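Keeping the Toys (and the Floor) Under Control: Tips for a Playroom That Works

If you have little ones at home, you already know how it goes. You clear the living room after supper, you feel pretty good about yourself, and by the time the coffee is ready the next morning there's a trail of puzzle pieces from the couch to the bathroom. I've been through this with two kids and now a steady stream of visiting nieces and nephews, and along the way I've collected a pile of little habits that make the playroom easier to live with. Some of them came from other parents, and a good many came from stepping on things in the dark.

Sort by how it's played with

For years I sorted our toys the way the store does, with cars in one bin and animals in another. It looked lovely for an afternoon. The trouble is that children don't play by category, and my youngest always wanted the farm animals to drive the cars. These days everything that gets used together lives together, even if it makes an odd-looking bin. The "town" bin has cars, people, a few blocks and one very worn rubber hippo, and cleanup goes much faster now that there's only one place for all of it to go.

Put away half

This was the hardest one for me, and it has made the biggest difference! Pack up half of the toys and put them on a high shelf, then trade them out every 3 weeks or so, whenever you notice the kids wandering around looking bored. Old toys come back feeling brand new. We once brought down a wooden train set that had been ignored all summer and it was the only thing anybody wanted to touch until November.

Keep a small written list taped inside the closet door of what's up on the shelf. I used to think I'd remember, and then I spent most of an evening hunting for a xylophone that had been over my head the whole time.

Small parts and loose pieces

Board games and puzzles lose their boxes long before they lose their pieces, at least at our house. Zippered pouches are wonderful if you have them (I bought a set of mesh ones from Gedeck that have held up to a lot of rough handling), and shoeboxes do fine too. Write the name of the game on the pouch, and write the number of pieces under it, so you can tell at a glance whether something's missing. Our biggest floor puzzle pouch says 812, and yes, I have sat down and counted them.

Mark the back of every puzzle piece with a colored dot, one color per puzzle. When a stray turns up under the radiator you'll know right away where it belongs. A permanent marker works on cardboard, and for wooden pieces I like a little dab of nail polish, left to dry overnight.

Plastic bags and where to keep them

We end up with so many carryout bags, and they do come in handy for wet swimsuits, muddy shoes and the hand-me-downs going to a cousin. They don't belong anywhere near the toys, though. A thin bag can cover a small child's nose and mouth very quickly, and little kids love to put things on their heads.

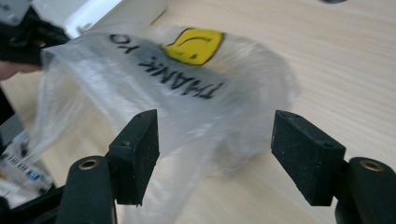

A thin plastic shopping bag, the kind that tends to pile up at home.

I tie each one in a loose knot before it goes into the bin on top of the refrigerator, and the ones with holes go straight out. If you're storing stuffed animals, skip plastic altogether and use an old pillowcase with the end pinned shut. It breathes, it washes, and you can tuck it under a bed. Toss any packing film from new toys as soon as the box is opened, before the excitement starts, and check the bottom of the box for those little twist ties while you're at it.

Washing day for the toys

Once in a while I go through everything that gets chewed, dragged or slept with. Hard plastic toys without batteries can be washed in a sink of warm water with a squirt of dish soap. Use an old toothbrush for wheels and seams, rinse well, and lay them on a towel with any openings facing down so the water can drain out. Bath toys with a hole in the bottom need a good hard squeeze, several times over, and if you see dark specks come out, I'd let that one go.

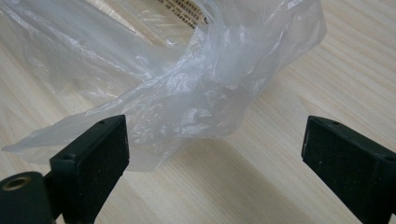
For anything with batteries, take the batteries out first and wipe the outside with a cloth that's barely damp. Never spray cleaner right on a toy that lights up or sings. I learned that on a ride-on scooter from Pulness, which played the same four notes for a whole weekend before it gave up for good. Let the battery door stand open until everything is thoroughly dry.

Most stuffed animals will go through a gentle cycle inside a pillowcase, but do read the tag, and look them over for loose eyes and noses before you start. A hair dryer on the cool setting fluffs up matted fur nicely. If a favorite can't be washed, a sprinkle of baking soda, left on for an hour and then brushed or vacuumed off, takes care of most smells.

Ride-on toys and bigger things

Trikes, rocking horses and little slides need a look at the start of each season. Turn them over and check for loose bolts, and tighten anything that wiggles. Run your hand along the plastic edges, too, and if you feel a crack, stop using it until you can have a proper look. Wheels collect an unbelievable amount of hair and carpet fuzz, which you can snip out with small scissors.

Indoors, I put the rocking horse on a thick rug. We have a Skavutis one with a rubber backing, and it has saved both our floorboards and the patience of whoever is trying to nap downstairs.

Cleaning up together

Give each child one job with a clear end to it. "Clean the playroom" means nothing to a four-year-old, but "put all the blocks in the red bin" is something they can do, and they're so proud of themselves when it's done! We play 2 songs and stop when the music stops, finished or not. Whatever's left can wait until after breakfast, and I've made my peace with that, as long as there's a clear path to the bathroom.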